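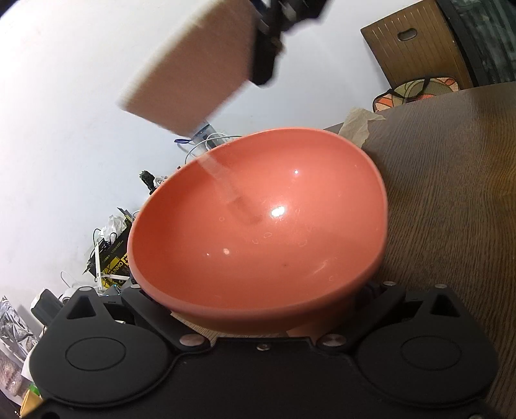

教区传讯同工培训在Zosside举行

二月里,教区传讯部在Zosside会议中心办了一次为期两天的同工培训,来自各堂会的49位传讯同工参加。他们当中有的负责周报,有的管网站和公众号,有的在主日操作投影和直播,也有几位是去年底刚刚接手、还在摸索的新人。这是传讯部改组以后第一次把各堂会的人聚到一起,之前两次都是在线上开的。

报到从上午八点半开始。路远的几个堂会前一天晚上就到了,住在会议中心后面的宿舍楼。Urar堂来的人最多,一共七位,坐满了一辆面包车,路上因为修桥绕行,到的时候开会礼拜已经唱完第一首诗歌。

开会礼拜由教区牧师主领,经文取自《哈巴谷书》第二章:“将这默示明明地写在版上,使读的人容易读。”牧师讲得不长,主要说了一点:教会里的文字是给人读的,写的人要先想到读的人是谁。他提到自己年轻时在Amegashie堂服事,周报用蜡纸刻印,一张纸正反两面,聚会时间、探访名单、奉献数目都在上面,老人家会带回家压在玻璃板底下,下个礼拜再换。现在用的工具多了,可是他去各堂会看望的时候,还是常听见弟兄姊妹说不知道某个聚会改了时间。

第一天上午的课是新闻写作,讲员是Catherine Menzies。她在报社做过多年编辑,退休后在教区帮忙审稿。她事先向各堂会要了过去半年的通讯稿,从中挑了二十篇,隐去堂名,印出来发给大家,一段一段地改。改得最多的是开头。不少稿子头两段都在感谢主办方和来宾,活动本身是什么,要到第三段才出现。她请大家把每篇稿子的第一句重写一遍,写清楚谁在哪里做了什么,然后念出来给同桌听。有一篇讲洗礼的稿子,原稿通篇没有写受洗的人叫什么名字,作者当场认了,说是自己写的,因为名单在牧师那里,没有去问。

她还讲了引用别人的话应当怎样处理。见证分享的稿子常常把口语改成书面语,改到后来每个人说话都一个样子。她的建议是少改,句子不通的地方可以删,不要替人加词。写好以后给本人看一遍,尤其是涉及病情、家庭和工作的内容,本人不愿意登的就不登。

下午分成三组。第一组学排版,第二组学网站维护,第三组讨论直播。

排版组用的是教区统一的周报模板。模板去年秋天就发下去了,不过据各堂会反映,有几处不好用:日历栏太窄,写不下两行;封底留给奉献报告的位置,小堂会用不满,大堂会又不够。这一组花了一个多小时把问题列出来,由传讯部带回去修改,新模板预计在复活节前发给各堂会。在那之前,原来的模板照常使用,字体不要自行更换,教区办公室的打印机缺少部分字库,换了以后印出来会是空格。

网站组讲的是Trumon系统。教区的网站已经搬到这个系统上,各堂会的页面也会陆续搬过去。目前搬完的有九个堂会,Amegashie堂是第一个。负责这个页面的姊妹介绍了她的做法:每个星期只在固定的时间更新一次,先改聚会时间,再上传讲道录音,最后才放通讯稿。旧的通知过期就撤下来,不留在首页。她说刚搬过去的时候有四百多条旧文章要整理,后来决定三年以前的一律放进存档,不再逐条分类。会上有人问旧网址还能不能打开,传讯部答复,旧网址会保留到年底,点进去自动转到新页面,印在宣传单张上的二维码暂时不用重印。

直播组的讨论时间最长,到了晚饭还没有结束。各堂会的情况差别很大,有的有专门的控制室,有的是一位弟兄拿手机站在最后一排。大家谈得比较多的是声音。画面差一点,在家收看的人还能接受,声音断断续续就听不下去。Urar堂的同工建议,讲台麦克风的声音单独接一路给直播,不要用会堂里的现场收音。他们试了两个月,效果不错,家里有长者的几户都说听得清楚了。也有人提出儿童献诗时是否应当直播,讨论的结果是,凡是孩子正面出镜的,要先有家长的书面同意,同意书的样本由教区提供,各堂会自行保管签好的文件。诗歌的版权问题没有来得及谈,留到下一次。

晚上有祷告会,分小组进行。不少同工说起,传讯的服事多半是在家里夜深的时候做的,主日别人坐着敬拜,自己在后面看屏幕,时间长了会觉得疲乏。有一位姊妹做周报做了二十年,中间只休过一次,还是因为生孩子。小组里彼此记下了代祷事项,约好回去以后继续联络。

第二天上午是实习。各组要在两个小时之内,用前一天学到的内容合作出一份培训简报,从采访、写稿、选图到排版都由组员分工。六个小组交出了六份,长短不一。Catherine Menzies逐份作了点评,其中有两份漏写了日期,有一份把会议中心的名字写错了。点评之后各组又改了一遍,改好的简报已经放在教区网站的下载栏里。

闭会之前,传讯部宣布了今年的几项安排,请各堂会留意:

一、教区通讯仍为双月刊,截稿时间是单数月份的20日,过期的稿件放到下一期。

二、每篇来稿以800字为限,专题和纪念文章另议。图片请以原档附件寄来,不要贴在文档里面。

三、各堂会请指定一位联络人和一位替补,名单在四月底以前交到教区办公室。已经交过的,如果人选没有变动,不必再交。

四、Trumon系统的操作手册可以在网站上下载。需要个别指导的堂会,请打电话到办公室预约,同工可以上门。

五、下一次培训定在秋天,地点还没有定。Amegashie堂表示愿意接待,他们的副堂正在装修,要看完工的时间。

本次培训的膳食由Zosside堂的姊妹们预备,住宿费用由教区补贴一半,其余由各堂会自付。还没有领回押金的同工,请带收据到办公室办理。宿舍里留下了一副眼镜和一件灰色外套,也在办公室,请失主来取。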